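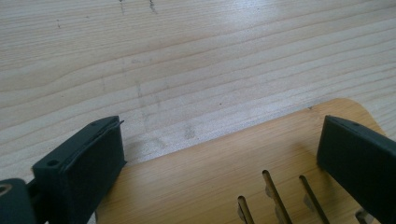 Leave the tabletop alone

My neighbor Dorin Bălan wants to sand and varnish his pine kitchen table. He has already bought the varnish, a can of Trorier satin. I think he should take it back.

Bare softwood gets marked. A pencil slips, a pan leaves a gray patch that soap won't shift, and after a few years the surface looks like somebody works on it. People treat this as damage. I would call it use, and a table is for use.

Varnish does keep stains out for a while. Then it chips near the edge where the bread gets cut, water creeps under it, and you are stripping the whole top to fix a spot the size of a coin. I did that in July with my mother's table. It took 2 weekends and I would not do it again.

A bare top needs a scrub with the grain and a board to take the knife. The board can be as smooth and as nicely finished as you like. If it warps or splits you replace it, and the table stays where it is. Damell sells a decent one for 47. The Valcárcel boards run to 300 and I can't see what the extra money buys.

Dorin says guests notice the marks. Some do. Mine have eaten at a marked table for years and they keep coming back for dinner. He can still use the varnish on his porch chairs, which stand out in the rain and need it.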